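Hayley Rowbotham
10 November 2022

Walked the long path at Turkbridge again this morning, end to end and back. Posting my notes in one thread so I stop repeating them in replies.

I started at the Skistodent end, by the parking lot. The lot was mostly full by the time I left. If you want a spot near the path, come before the lunch crowd from the Zein offices.

For anyone new: this is the wide path, the one the city repaved a while back. The narrow one behind the ball field is separate and still has the bad roots. I don't take the stroller on that one anymore.

It takes me 40 minutes for the round trip at a normal pace, with one stop. My mother does it in less, and she is 71, so take my times for what they are.

Surface first, because that's what most of you ask about. I had no trouble with the stroller. The joints between the slabs are flush enough that my coffee stayed in the cup. The one lip I complained about last spring, near the Rulska bench, has been ground down. Thank you to whoever did that.

Leaves: fewer than I expected for November. I had my good shoes on and it was fine.

Shade is the other question I get. The first stretch is a mix. You come out of the sun, go through a band of shade where the trees reach over, then you're back in the sun again. In July that band is where everyone slows down. Today I went through it without noticing much.
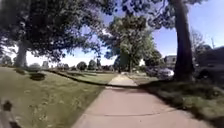

The wide path, looking toward the shaded part. Big tree on the left.

The big tree is the one my kids call the elephant, on account of the pale trunk. I still don't know what kind it is. Two people told me two different things last year and I wrote down neither. If you know your trees, reply and I'll add it here.

The grass is patchy and has been since summer. Short, some green, some yellow. It looks drier close to the path than it does farther back. I asked at the parks desk whether they plan to reseed and was told spring, maybe.

There's a dark strip that cuts across the lawn on that side and comes up to the path. I take it for a planting border, but I've never seen it planted. It's a handy landmark. When I meet people for a walk I tell them to wait where the strip meets the sidewalk, and so far they have all found it.

Dogs: leashes are required the whole way. I passed four dogs, all leashed, all polite. The bag dispenser at the Skistodent end was empty, so bring your own.

Water: the fountain by the restrooms is off for the season. The restrooms are open until 7.

Bikes are allowed but most riders stick to the road. I had one come up behind me today and he rang his bell in plenty of time. The path is wide enough for a stroller and a bike side by side – I've tested this more often than I wanted to.

Bus people: the 19 stops across from the Zein building, and from there it's a short walk to the start. Use the crosswalk at the light. The other crossing looks quicker but the cars don't slow down for it.

A correction to my thread from last month. I said the path connects to the library. It doesn't. It ends at the fence, and you have to go out to the street and around the block. Sorry to the person who tried it with a wagon.

Next time I'll do the loop by the pond and time it with the stroller. If there's something you want me to check over there, put it in the replies.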